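Mollton penalty kill, 10 games in

15 Nov 2024

Mollton has played 10 games and the penalty kill is the part of the team that has changed most since April. I went back through the game sheets and the video for every shorthanded shift. These are my notes, mostly for my own use later in the season.

Last year the kill was a passive box. The two forwards stayed inside the dots and the defensemen stayed low, and teams with a good point shot could hold the zone for a full minute. Against Mukurora in the playoffs that cost a goal in each of the first two games, both on screens, both from the blue line.

The new setup is a diamond against an umbrella and a box against everything else. The top forward in the diamond plays the puck at the center point and tries to push it to the wall. Once the puck is on the wall, the near-side forward closes and the top man drops into the slot lane. The read is simple when the passes are slow. It gets harder when the center point moves the puck back before the top man has dropped, and Mollton has been caught in between on that play more than once.

Entries are where most of the gain has come from. The forecheck is a 1-3 with the lone forward angling from behind the net, and the three across stand at the blue line and don't back in. Most teams in this league use a drop pass at their own blue line, and the three-man line gives the trailer no room with speed. Mukurora saw it in the opener and went to a hard rim instead, which worked until the goalie started coming out to stop it on the right side.

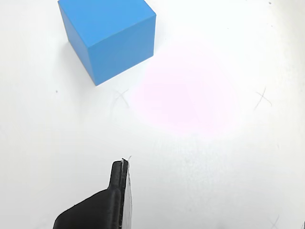 Faceoffs

The kill starts with a defensive zone draw almost every time, so a clean loss means defending a set formation right away. Mollton has been losing on the left side to right-handed centers who pull the puck straight back to the point. The winger on the inside hash used to go to the front of the net. Now he jumps through to the point man at once, and the weak-side defenseman covers the gap. It's a risk if the puck goes to the half wall first. Prendari scored exactly that way in the second period last time out, with the winger a stride past the play.

Clears

Too many are still going up the middle. The glass on the strong side is the right play with tired legs, and the older pair does it every time. The younger pair wants to make a pass. When it works there is a short break the other way, and when it misses the same four skaters are out there for another 30 seconds.

Next up

Three games on the road, starting with Šimek. They run a 1-3-1 with a left shot in the bumper spot, and the diamond has not seen much of that. The usual answer is to keep the bottom three tight and let the top forward shade toward the bumper, leaving the center point alone until he gets inside the line. I would expect the coaches to go back to the box if it goes badly early. I'll have the shift chart up after the trip, with entries split by type this time.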